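Planning a Garment Folding Cell: An Interview with Ildikó Hegyi

When Imholm approved funding for a garment folding cell, the request had already passed through three drafts. Ildikó Hegyi, who prepared all of them as head of equipment planning, states that the first draft was the shortest and the least useful. "It listed two arms, two grippers and a delivery charge," she said. "I had priced the machine and left out the workplace."

The final plan covers the table, the framing, the cables, the monitor, spare parts and staff hours. Ms. Hegyi recommends that any department preparing a similar request begin with the surface on which the work will be done. At Imholm, that surface is brown paper marked into a grid with blue tape. Paper and tape are entered in the budget as supplies and are reordered every March.

"People ask me about the arms, and I am glad to answer," she said. "But the questions that delay a purchase concern floor space, power outlets and who signs for the spare parts."

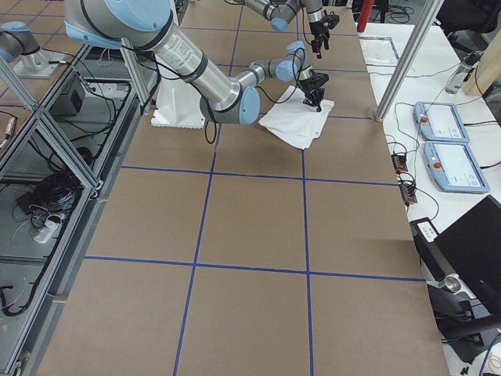 Judit Barta takes a different view of the order of work. In her opinion a department should settle its service contract before it measures a single table, and she told us that the plan at Imholm gave too little attention to response times. She would have held back 10 percent of the total until the supplier had committed to them in writing.

Ms. Hegyi accepts part of that criticism. Two suppliers, Trulen and Dedorlow, were invited to bid, and only Trulen stated how quickly a replacement gripper could be delivered. The Dedorlow bid was lower. The evaluation panel spent a full afternoon on the difference and chose Trulen - a decision Ms. Hegyi supports, although she would now request delivery terms from every bidder at the outset.

The trial period raised a separate question. Both bids assumed that the buyer would provide garments for testing, and neither draft budget had a line for them. Imholm bought 300 plain and printed items from Szűcs, a local wholesaler, and set aside funds for 100 more.
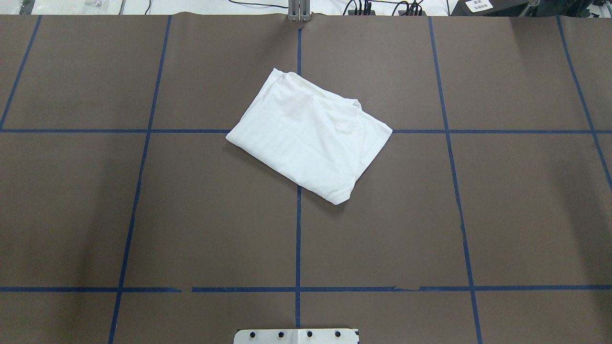 The garment order was placed late, and Ms. Hegyi considers this the most avoidable error in the project. The staff assigned to the cell had completed their training and had very little to fold. "We had planned for the expensive items with great care," she said. "A carton of shirts held us up."

She also advises against buying a single type of garment. Knit fabric wrinkles and shifts, and a printed shirt does not look the same to a camera as a plain one. The purchase from Szűcs was therefore divided among several styles and sizes, and the packaging was kept until each delivery had been checked against the invoice.

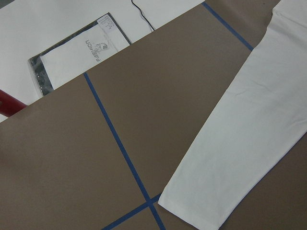 White knit fabric on the taped work surface, with a clear package on the tabletop beyond the paper.

On the subject of cameras, Ms. Hegyi was direct. The first draft provided for an overall view of the table and nothing closer. The operators asked for close views of the cloth, and the request was revised to include them, together with mounts and longer cables. "I should have spoken with the operators before I wrote anything," she said. "They knew what they needed to see." 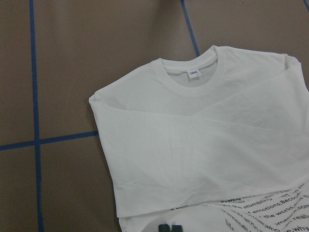
A printed white T-shirt, partially folded, with the tips of the gripper fingers at the lower edge.

The cell's target for its first review is 500 recorded folds. Ms. Hegyi declined to predict the result. Her next request, now in preparation, concerns a second table and a larger allowance for spare gripper fingers. Ms. Barta has been asked to review the service terms before it is submitted.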